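Food Packaging and Labels – Notes for Unit 6

Dandthorpe Evening Program, handout to keep

Picking up where we stopped last time, with the front panel. I ran out of time on this one (my fault, I got going on cereal boxes and couldn't stop), so read this section before you start the worksheet.

The front of a package has one main job, and that's to get picked up. Designers call it the principal display panel, which is a mouthful, so I just say "the front." The name of the food goes there, the brand goes there, and so does whatever the company most wants you to notice. Everything they're less excited about goes around the back.

Look at how the type sizes are ranked. Usually the brand or the product name is biggest, then comes the flavor or variety, then a translation if the food is sold in more than one language. When I shop in a store where I can't read most of the labels, I lean on color and on those small translations more than I'd like to admit!

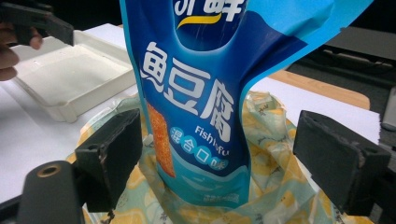
Fish tofu snack pouch, product name in Chinese and English.

Stand-up pouches deserve a page of their own. The folded base opens out so the bag can stand on a shelf like a box does, and that means the front faces the shopper the whole time. Compare that with the old pillow bag, which slumps over and hides half its name. My made-up brand for this course, Dadico, started out in pillow bags on paper, and in the December session we moved it to pouches and had to redraw the whole front. Bring your own version of that redraw if you still have it.

A few words for the quiz:

Gusset – the folded part at the bottom or side that lets a bag expand.
Tear notch – the little cut near the top seal.
Net weight – the food alone, without the package.
Flexible packaging – bags, pouches, wraps, anything that takes the shape of what's in it.

On net weight, please watch your units. Somebody always mixes up grams and ounces. If the label says 447 g, that's a bit under a pound. If it says 2000 g, that's 2 kg, and the company will probably print the kilograms because it looks tidier.

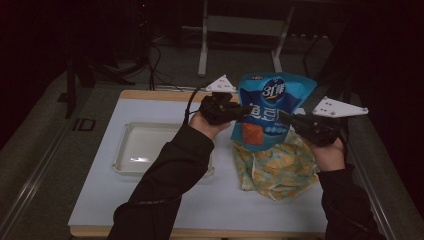
Posted 2020-07-25 by the course instructor, Dandthorpe Evening Program

Now the back panel. I like to read it from the bottom up, which my students find odd. The storage line is often down there – "keep in a cool, dry place" or "refrigerate after opening" – and it tells you a lot about the food before you ever get to the ingredients.

Ingredients are listed by weight, heaviest first. So if sugar is sitting in second place, you know something about that snack no matter how many leaves are printed on the front. Allergens get their own line on a lot of labels, but read the full list anyway.

Worksheet: pick 5 packages from your kitchen. For each one write down the product name, the variety, the net weight, the first ingredient and the storage line. Then rank the words on the front by size. If you're on the Bermúdez site, use the shared cupboard, and put things back where you found them. The Durkico sample sheets are in the folder with the blank templates, and you can fill those in by hand or type them up, I don't mind which.

Next unit is date marks. Save a couple of lids!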